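Allholm calling kit, one month in

I bought the Allholm phone-banking kit in November, right before our push on the state background check bill, and I've now made 448 calls with it at my kitchen counter. So I have opinions!

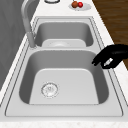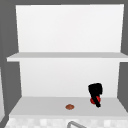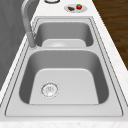 Double sink, white shelves, and the sink again

The headset is light and the call sheets are great (big type, room for notes). The script cards are weaker - way too long, and they make you sound like a robocall to a gun owner who might really want to talk. I cut mine down to four lines and people stayed on. The lookup booklet had two wrong numbers for my statehouse district, so check yours first. At $27 I'd buy it again, but I'd toss the cards.

Comments

Faith Biwott: Same trouble with the cards. Does the headset work with an old flip phone?

Gunhild Toft: Mine did, with an adapter.

Recent reviews
Avix yard sign stakes
Muriithi clipboard with cover
Skatstead button maker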